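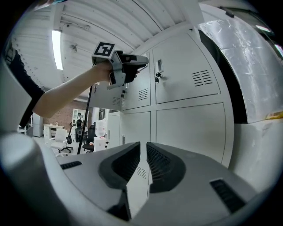
My sister's opinion, delivered over the phone while I was still sweeping, is that lockers belong in schools and swimming pools and I should have bought shelves like a sensible person.

Blog > Storage > Metal lockers
Posted 21 August 2022 by El Khatib
Print | E-mail

Well, I love them! The gray suits me, the doors have those little vent slots, and I can lock the paint away from small visitors. Our old shelves in Nodmont held 20 years of jars and string (and one very flat football), and I never could find the tape. I've given myself 30 minutes each evening to sort, with the radio on, and so far I've reached the end of the string. The jars are going to the Grolstead swap table next.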